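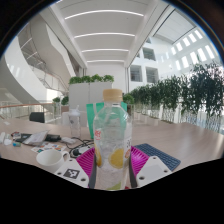

Navville Break Room Users — discussion list

Subject: Re: Reusable cups and the end of bottled drinks
Date: Jul 25, 2022

I've read the proposal twice and I'm still not sold. Quoting the part that bothers me:

> Starting in January we stop ordering the lemon drinks in plastic
> bottles from Salgado. Each person gets a lidded tumbler, and the
> mugs stay as they are. We went through 2,304 bottles last year, so
> this is an easy win. Rinsing a tumbler takes no time at all.

Have you seen the table lately? Mug, tumbler with a lid and straw or spout or whatever that bit on top is, somebody's green bag, and one of the clear bottles with the lemon slices on the label. We already own the reusable stuff. It sits right next to the bottles and people still reach for a bottle.

As for rinsing, a plain mug I'll grant you. You can get a sponge in it. A lid with a little piece poking out of the top is another matter. The last batch of tumblers we bought came from Arnen, and within 2 months half the lids had gone missing and the rest smelled like old juice. I threw mine out.

Where does the 2,304 come from, anyway? If that's what we ordered, fine, but there were 37 unopened bottles in the supply closet when I looked, and I'd bet those are in your total.

I'm also not convinced the bottles are the villain. The cap screws back on, so you can toss one in a bag and not soak your papers. I refill mine at the sink for days. Try that with a mug on the Plastovov shuttle.

What I'd go along with: order 100 fewer bottles next time, put the mugs on the low shelf where people can reach them, and see if anybody complains. If the tumblers have to happen, buy a few and let the people who want them wash them.

And please, whoever owns the green bag, the table isn't a coat rack — take it back to your desk.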